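Home Reviews Workplace Hiring Newsletter Contact

Vustix Pulse review: staff feedback software for mid-size companies

By Aurelio Miranda
8/25/24

Vustix Pulse is a web tool that sends short surveys to employees and turns the answers into scores for each manager. I used it through one full review cycle at a company with 100 people on the payroll, most of them in operations. We had been on Zovia before that, so I compare the two where it makes sense.

Setup took an afternoon. You upload a spreadsheet of names, emails and reporting lines, and Pulse builds the org chart. It got two of our teams wrong where a person reports to two managers. There is a manual fix, but it sits three menus deep and the help page for it describes an older version of the screen.

The surveys are short. Employees get five questions every other week, picked from a bank you can edit. Most of the stock questions are plain enough ("My manager tells me what is expected of me"). A few are vague and I took them out. Our response rate stayed higher than it had been with Zovia, which sent one long survey each quarter that people put off.

Managers see a score from 0 to 100 and a trend line. Any group with fewer than six answers is hidden, so small teams show up as blank. This protects people, and I would not want it changed, but the team leads with four reports got nothing useful out of the product. Pulse should say this clearly on the sales page. It does not.

Written comments are the best part. They are sorted by topic, and a manager can reply without learning who wrote the comment. Several of ours did this and got a second answer back. The sorting is decent - "pay" and "schedule" were nearly always right, "leadership" was a dumping ground for everything else.

Reports are weaker. The PDF export cuts off long comments, and the executive summary repeats the same chart on two pages. I ended up pulling the raw file and making my own slides. Rao, a cheaper product I tested last year, handles this better, though its surveys are harder to set up.

The price is $25 per employee per year, with a minimum of $1000. Single sign-on is extra. Support answers by email only, and my two tickets each got a reply the next morning.

I would pick Pulse for a company where managers lead teams of eight or more and somebody in HR has time to read comments. Smaller firms can do the same job with a free form and a regular meeting. The next update is due in September and is supposed to fix the PDF export. I will add a note to this review when I have tried it.

Rating: 3.5 out of 5 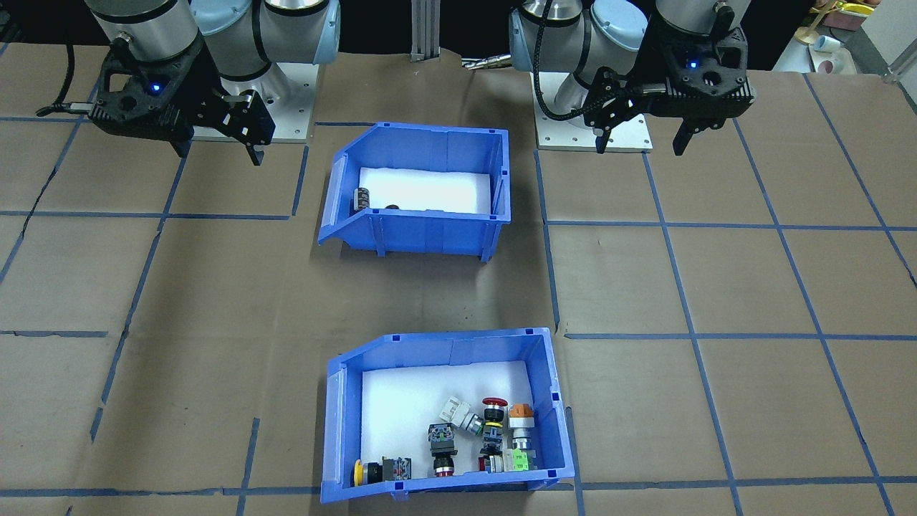 Two robot arms and a pair of blue bins on a work surface marked with blue tape.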